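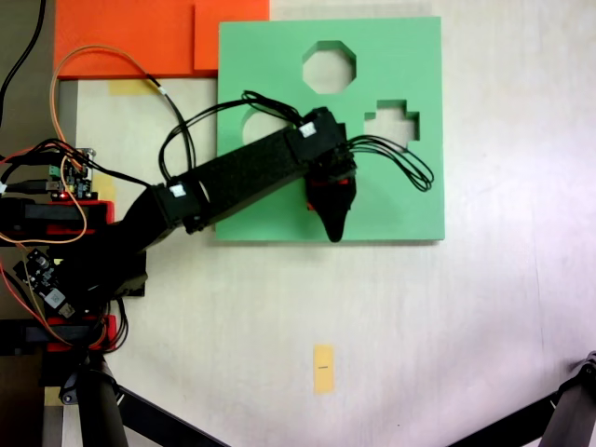

Green board on the table top, cross-shaped hole to the right.

Setting out the Cotura shape board

1. Lay the green board flat, with the octagonal hole furthest from you.
2. Leave the table clear under the holes – pieces must drop right through.
3. Start with the square. Turn it until its sides line up, then let go.

Caution: do not force the cross. Foam arms tear easily.
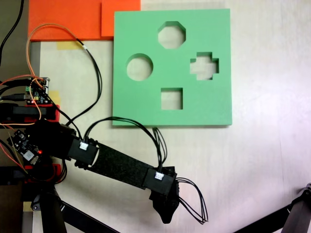 Benedetta Longo writes that her group found the octagon harder than the cross, and that they now leave it until last.

4. Store flat, out of the sun.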